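Zatport Forum > Grasping and Manipulation > Regrasp order results, bin picking

trillum_fan
Nov 5, 2025
ok so numbers from October are in. 1281 pick attempts, same arm, same gripper, only thing changed is how we choose the next object. Old way = highest grasp score first. New way = we penalize anything near a wall, so the middle of the bin gets cleared first. Failed picks went from 163 to 30. Split was even between the two.

Bin is the metal one with sloping walls, mixed stuff in it, no two items alike. 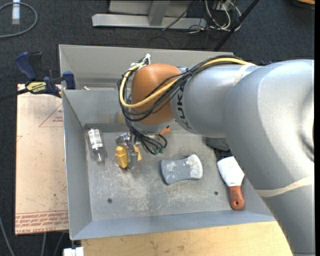
Main thing I want to know is if the wall penalty is doing the work or if we just got easier layouts. Layouts were shuffled by hand - not great, I know.

gearlash
by hand is a problem. whoever shuffles knows which run is next. I'd throw out the whole comparison tbh

trillum_fan
thats harsh. Person shuffling didnt know which mode was on, the script picked it after.

gearlash
ok that's better. put it in the first post then

m_oduct
Clear bottle flat against the wall is the worst case for us too. Depth camera sees nothing. Do you count it as a failed pick if the planner never tries it? If not, your new method just skips the hard ones and looks good.

trillum_fan
hm. no, a skip isnt a fail right now. Run ends after 2 skips in a row

m_oduct
Then there's your answer, or a big part of it. Report objects left in the bin at the end of each run.

binwalker
Disagree a little. Moving the middle stuff first gives the fingers room to come in at an angle, we saw the same at Zovville with a much dumber planner. Its a real effect. Maybe not that big.

gearlash
Marquez benchmark counts leftovers as fails, just use thier scoring and rerun the logs

trillum_fan
logs have the leftovers, so no new runs needed. will redo the table and post it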